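Speaker notes: Moisture in bedrooms, what the loggers tell us
Session 6, afternoon block

Slide 1. Title
Give the scope first. Relative humidity and surface temperature in occupied bedrooms, heating season only. Kitchens and bathrooms are in the Brirnatel talk, so send those questions there.

Slide 2. The data
53 homes in Kedum, mostly solid wall, built before cavity insulation was common. One logger per bedroom, set to a ten-minute interval. Data start in October. Homes with gaps longer than a day were dropped before analysis.

Slide 3. Why bedrooms
Long occupancy, door usually shut, heating usually off. Moisture output from a sleeper is modest but goes on for hours. The peak in the readings comes shortly before people get up, and the coldest surface temperature falls in the same period. Pause on the graph — the two lines need time to read.

Slide 4. Bed position
Most of the rooms in the Myung terrace are small, and the bed goes wherever it fits. A bed pushed against an outside wall slows air movement behind it and lowers the wall surface temperature. Bedding also takes up moisture overnight and gives it back during the day.
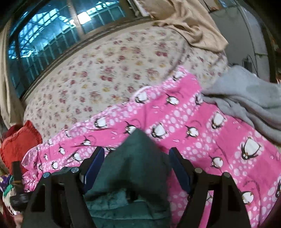

Slide 4: bed with layered bedding, below a window

Slide 5. Dew point
Keep this short. Walk through one worked case: room air at 18 degrees, 65 per cent relative humidity, dew point a little over 11. Single glazing will be below that on most winter nights. Mould does not need liquid water — a surface humidity of 80 per cent held for long enough will do.

Slide 6. Ventilation trials
Trickle vents open against trickle vents closed, same rooms, alternate weeks. State the limits: no control over window opening, and wind exposure differs between the front and back of the terrace. The Emeo extract units were fitted too late to be included.

Slide 7. Questions
Spare slide on logger calibration if asked. Skip it if the clock is past 3.40.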